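3.2 Household interviews

Interviews on kitchen habits were held in Erkside and Kurnlow in October. Lemlem Jemal led those in Kurnlow, where 11 households took part; seven kept a written log of when coffee was made and who drank it.

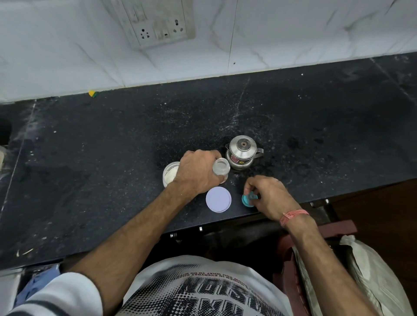
Figure 2. Stainless steel coffee filter on a granite countertop.

Most logs put the first brewing before breakfast – often by the oldest woman in the house – and a second one late in the afternoon. The 3,411 entries were coded by hand using the Kadlec scheme. Entries with no time of day were left out of the totals in Section 4.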